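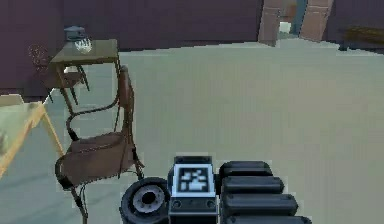

Figure 1. Simulated room with gripper and chair.

Supply and Movement at the Ludska Garrison: Student Project Report
Defense Studies Program, Gendport College
Submitted 05/08/2018

1. Purpose

This report presents the findings of a student project on the supply of the former garrison at Ludska. The project was carried out as part of the second-year course in military logistics. Its purpose was to establish how food, fuel and ammunition reached the garrison during its final winter of service, and whether the road from the railhead at Ackroyd could have supported a larger force.

2. Sources

The main source was the set of quartermaster's ledgers held in the Fillovitz regional archive. Four ledgers survive for the period under study. Two of them are complete. The others have water damage to the opening pages, and entries for the first part of October could not be read with confidence. These entries were left out of the totals. The project team also consulted the road maintenance register kept by the district engineer, as well as the printed standing orders of the garrison.

No interviews were conducted. The course rules require separate approval for work with former service members, and the time allowed for the project was too short to obtain it.

3. Findings

The ration strength of the garrison at the start of the winter was 1625, including civilian staff who were fed from the same kitchens. By the close of the last ledger it had fallen to 1305. The ledgers do not give a reason for the change. The standing orders mention the transfer of an engineer company to Fillovitz, and this may explain part of the difference.

Food was delivered by truck from Ackroyd on a fixed schedule. Fuel moved separately, under escort, and was stored outside the main gate until a new tank was approved. Ammunition deliveries are recorded by crate number only, without weight, and the team was unable to compare them with the other classes of supply.

The road register shows that the bridge below Ludska was closed to heavy vehicles twice. During both closures, stores were unloaded on the far bank and carried across in light vehicles. The ledgers show late deliveries on these occasions, but no reduction in the daily ration.

4. Assessment

The team finds that the bridge, and the lack of covered storage on the far bank, set the upper limit on what the garrison could receive. Truck numbers appear to have been adequate. A larger force could have been fed in dry weather. The records do not support the same finding for the winter months.

5. Further Work

A later project could examine the rail records at Ackroyd, which were closed for cataloging during the term. The transcribed ledger tables have been deposited with the program office at Gendport and may be consulted on request.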